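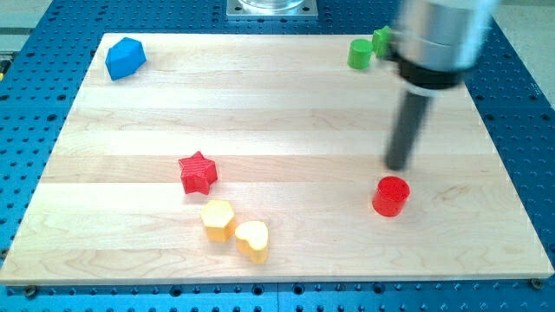 *Wooden shape blocks from the Rosberg set on the Nallow maple board, with the perforated metal table underneath.*

# Equipment Review: Rosberg Shape Blocks and Nallow Maple Work Board

**Luangrath Learning Materials Library**
Prepared by Apinya Panyasiri, Lending Collection
Reviewed by Kulap Mahawong, Purchasing
May 25, 2026

## Purpose of the review

The Library lends hands-on teaching materials to elementary schools and early childhood programs in its service area. Two items were considered for purchase as a pair: the Rosberg painted block set, which contains 60 pieces in a lidded tray, and the Nallow work board, an edge-glued maple panel sold on its own. The combined price at the time of ordering was $165, including delivery.

The Library's older block sets have been in circulation for many years, and missing pieces are the most frequent complaint recorded on return slips. Staff were asked to determine whether the new set would serve the same borrowers and whether a separate work board is worth the additional shelf space.

## The blocks

The Rosberg blocks are solid wood with a painted finish. The range of forms is wider than in the sets now held by the Library. Short cylinders and squarer blocks are included, as would be expected, but so are less common solids such as a blue pentagonal prism. Borrowers who teach geometry vocabulary have requested solids of this kind on several occasions, and the catalog has had little to offer them.

Color is applied evenly. On the green cylinder the paint covers the circular top and the curved side without visible thin spots, and edges are lightly rounded on all of the pieces examined. The colors are strong enough to be told apart from across a classroom. Pieces of the same color come in different forms, so a teacher may ask for "the green one that rolls" and expect the child to choose between two or more blocks. Sorting by color and sorting by shape are therefore separate tasks, and both can be done with the same handful of pieces.

The painted surface is smooth, and tall stacks slide more readily than stacks of unfinished blocks. This is a real limitation for construction play. Programs that want towers and bridges should continue to borrow the plain hardwood sets. For naming, matching, sorting and placing work, the finish causes no difficulty, and it wipes clean with a damp cloth.

Two pieces arrived with small chips at the corners. The supplier replaced both on request. The replacement pieces were a slightly different shade from the originals -- noticeable side by side, though not likely to confuse a child who is sorting.

## The board

The Nallow board is made of maple strips glued edge to edge. The strips alternate between pale cream and a warmer tan, with faint grain and a few darker streaks in places. Staff had some concern that this natural variation would compete with the blocks for a child's attention. In practice the painted colors stand well clear of the wood, and the plain surface was preferred over the printed mats the Library has lent in the past.

Size was the second question. With seven blocks set out, the board still leaves broad open areas between pieces. A block can be placed in a far corner, well apart from its neighbors, and this makes the board suitable for position words: near, far, beside, behind, left, right, corner. A smaller tray does not allow this. The disadvantage is weight. The board is awkward for one adult to carry together with the block tray, and borrowers should plan on two trips or a cart.

The surface was supplied with a light oil finish. The maker's leaflet recommends re-oiling twice a year. The Library's conservation schedule allows for one treatment, in November, when circulation is lowest, and the board will be inspected at that time to decide whether a second is needed.

## Use on different tables

The board was tried on the Library's laminate reading tables, on a carpeted floor, and on the Ullar utility table, whose blue metal top is perforated with a regular grid of small round holes. The combination with the Ullar table deserves particular mention, as a number of borrowing schools own similar furniture.

Small flat pieces do not sit well on a perforated top. Pencils catch, and paper is difficult to write on without backing. Laying the maple board over the perforated surface gives a firm, even area for the blocks and leaves a margin of table on all sides. Two points should be observed:

- The underside of the board has no feet or grip pads. On a smooth table it can shift if a child leans on one end. A thin rubber shelf liner corrects this.
- Any screws standing above the table surface should be kept clear of the board. A board resting on a screw head will rock, and the underside will be marked.

On carpet the board was stable enough for seated group work, although the blocks near the edge were easily knocked off by knees and sleeves.

## Storage and checking in

The block tray has a fitted lid but no printed layout inside. Library staff found that checking in the full set took longer than it should. Ms. Mahawong has prepared an outline sheet, sized to the tray, on which each piece has its own place. The sheet will be issued with the set and should be returned with it. The manufacturer would improve the product considerably by supplying such a sheet.

The board should be stored on its long edge, in the padded sleeve, away from radiators. It should not be used as a cutting surface or as a base for clay.

## Ratings

| Item | Criterion | Rating (out of 4) |
|---|---|---|
| Rosberg blocks | Range of forms | 4 |
| Rosberg blocks | Finish | 3 |
| Rosberg blocks | Storage | 2 |
| Nallow board | Work surface | 4 |
| Nallow board | Portability | 2 |

## Recommendation

The Library recommends the Rosberg block set for purchase. It fills a gap in the collection of solid forms and is well suited to color, shape and position work with children in preschool through second grade. It is not recommended as a replacement for plain building blocks.

The Nallow board is recommended with reservations. It is a well-made surface and improves the use of the blocks, particularly on perforated or uneven tables, but many borrowers will already have a table that serves. The board will be cataloged separately, so that it may be requested with any of the block or tile sets.

Four block sets and two boards will be acquired from the $2,000 set aside for early mathematics materials. Requests may be placed at the lending desk once the items have been labeled. Replacement charges for single blocks will follow the existing schedule -- borrowers are asked to report a missing piece at the time of return, and to leave the space for it empty on the outline sheet.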